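The big one is done

I finished it! Sometime after eleven at night, in my socks, with a cup of tea I had forgotten to drink, I put in the last piece of the 2,000-piece jigsaw that has been taking up my back room since September. Then I stood there grinning at it for a while and went to bed and couldn't sleep.

I've mentioned the puzzle in passing a couple of times and a few of you have asked for a proper post, so I'm going to go on at length. Go get a snack.

The puzzle is a view over the old center of Guimarães, in northern Portugal, made by Pistadeo. It's number 562 in their catalog and as far as I can tell they don't print it anymore. I found mine at the thrift store on the Natwood road, in between a fondue set and a board game with most of the board missing. The box was taped shut with the kind of brown tape that takes the picture off with it when you pull, so I have a lid with a long bare strip right across the sky. I bought it without opening it, which everyone who does puzzles will tell you not to do. A used 2,000 with no "complete" sticker on it is a gamble. But I loved that picture. Red roofs stacked up on red roofs, little balconies with laundry, a square with café umbrellas, and a hill behind everything with trees going up it.

I've never been to Guimarães. I feel like I have now. I could walk you from the bottom left corner to the church by way of the yellow house, and I'd know every window on the route. I do wonder what it would be like to turn up there in person and see the backs of the buildings.

Before this, the biggest thing I'd done was a 1,000, and I did a lot of those, mostly over the holidays with my sister, who is faster than me and hums. I figured 2,000 would be twice the work. Oh, I was so wrong about that! Every piece has twice as many places it could go, and there are twice as many pieces to look through to find it, and the thing is physically so big that I couldn't reach the middle from one side. I had to keep walking around it. My knees know this puzzle as well as my eyes do.

So, how it went.

I did the edge first, like everybody. It took me two evenings and came out one piece short, and I had a bad half hour with a flashlight under the couch before I decided to carry on and trust it. (It turned up in the hill in the middle of October. It was a dull green edge piece with such a shallow straight side that I'd thrown it in with the trees. I yelled so loud the dog left the room.)

After the edge I went for the umbrellas. They're white with orange stripes and there's nothing else like them in the picture, so it was pure joy, one evening start to finish. I'd recommend that to anyone with a big puzzle in front of them. Find the loud thing and do it early. It doesn't connect to anything yet and you have to slide it into place later on a sheet of stiff paper, but it makes you feel like a genius and you'll need that feeling when you get to the roofs.

The roofs. I don't know how to explain the roofs. Something like a third of this puzzle is terracotta tile, and from the lid you'd say it's all one color. For the first couple of weeks I said so too, out loud, with some other words in between. And then one night it just opened up! I'd been looking at nothing but tile for hours and all at once I could see that the roofs nearest the front had a bit of yellow in them, like lichen, and the ones in the shade went over to a sort of plum, and the far ones were pinker and softer. It was like when you finally hear the bass line in a song you've known for years. After that I couldn't stop. I was looking at roofs on my way to work. The bank in Zesbridge has very good tile, by the way, if you ever look up.

I ended up sorting the roofs by tile size instead of color, because the tiles get smaller as they go back into the distance. Big tiles in one batch, middle-sized in another, tiny ones in a third. I'm ridiculously proud of that.

And let me say something about sorting in general, because I've come all the way around on it. I used to be a dump-it-in-the-box-and-rummage person. I thought sorting was the homework part. Now I think it might be my favorite bit of the entire business - you put on some music, you turn everything face up, and your hands get going while your mind wanders off somewhere nice. And you're learning the picture that whole time without trying. A piece goes by with half a green shutter on it, and three weeks later you're staring at a gap thinking "shutter," and you know you've met it.

What you sort into matters much more than I expected. I started with dinner plates, and they're bad. The pieces slide to the middle and pile up, and you can't set one plate on another. Muffin tins are too deep. Shoebox lids are pretty good, and free, but the light doesn't get into the corners and I kept losing dark pieces against the gray cardboard. What I like best is a plain shallow plastic tray, in a color that isn't in your puzzle. Blue was perfect for me, with all that red and orange. Every single roof piece jumped out.

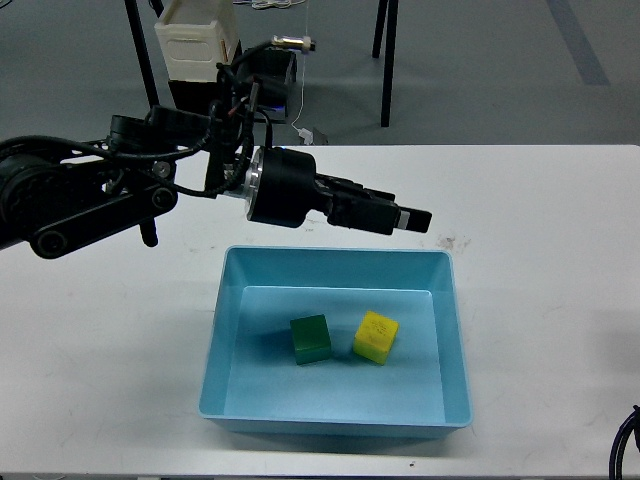

Light blue tray on a white table.

Light is the other thing. I did the first month under the regular ceiling fixture and kept getting glare off the glossy pieces, so I'd be tipping my head from side to side like a pigeon. Then I moved the reading lamp over from the living room and pointed it at the wall, so the light came back soft, and it was a different puzzle. I could suddenly see the difference between sky and slightly later sky. If you take one thing from this very long post, point your lamp at the wall.

Now, the sky. I left it for close to last and I was dreading it. The tape strip on the lid ran right through it, so I had no picture to go on for the best part. And you know what? I loved it! When there's no picture to help, you stop looking at the picture. You look at shapes. Pistadeo has a funny cut, much less regular than I'm used to. Some pieces have two knobs on the same side, and some have a corner that comes to a point like a little beak. I laid all the sky pieces out in rows by shape and just tried them, one after another, along the row. It's slow and it's steady and it goes great with the radio. I did most of the sky during a run of really foul weather in December, with rain hitting the window and my feet on the heater, and those were some of the happiest evenings I've had all year.

My sister came over for one of them. She sat down, hummed, picked up a piece I'd tried in every hole on the left side, and put it straight into the right side. She didn't even look smug about it. She did 4 more before she took her coat off. I was annoyed and thrilled in equal parts.

People who don't do puzzles ask me if it's boring, and I always want to sit them down at one. It isn't exciting, I'll give you that. But there's a kind of attention it asks for that I don't get anywhere else. I can't be on my phone. I can't be thinking about work, at least for very long, because there's a bit of balcony rail in my hand and it needs to go somewhere. And then you get that click. A good puzzle has a tight fit and you feel it in your fingertips before you hear it. Mine had been put together before, maybe lots of times, and the pieces had gone a little soft at the edges, so it was more of a sigh than a click. I got fond of that too. Somebody had written something in pencil on the back of one piece, just a tiny check mark. I'd love to know what it was for.

So was it complete? I know that's what you've all been waiting for. I had the hill left at the end, trees and more trees, and I'd been refusing to do the math because I didn't want to know. With the last 100 or so laid out I could see it was going to be close. Everything I picked up went in. Then I had a small heap, then a row, and then one dark green piece and one dark green hole, and I walked away and made that cup of tea, because I wanted to keep it for a minute.

It fit. All of them there, after who knows how many living rooms and that awful brown tape! I could hardly believe it.

I'm not going to glue it. I thought about it, and I even measured the wall over the couch, but I'd like it to go back in the box and be somebody else's winter. I've written COMPLETE on a sticker in big letters, and I'm going to fix the lid with clear tape this time. First, though, it gets to stay out for a week so I can walk by it on my way to the laundry and say hello to the yellow house.

A couple of small things for anyone starting a big one. Check that your board fits through the door before you build on it (don't ask). Keep a cloth over it if you have a cat. Put the pieces in zip bags by area if you need to clear up, and write on the bags, because "medium roof" and "far roof" look exactly the same through plastic. And if you get stuck, go sit on the other side. Upside down, a street turns into a bunch of shapes again and you'll see three things right away that you'd been missing all night.

As for what's next, I have a smaller one lined up, a harbor with a lot of boats, which should be a rest. But I went by the Natwood place again and there's a puzzle on the top shelf in a plain white box with no picture on it whatsoever, only a strip of masking tape that says "birds?" I left it there. I'm going back in the morning.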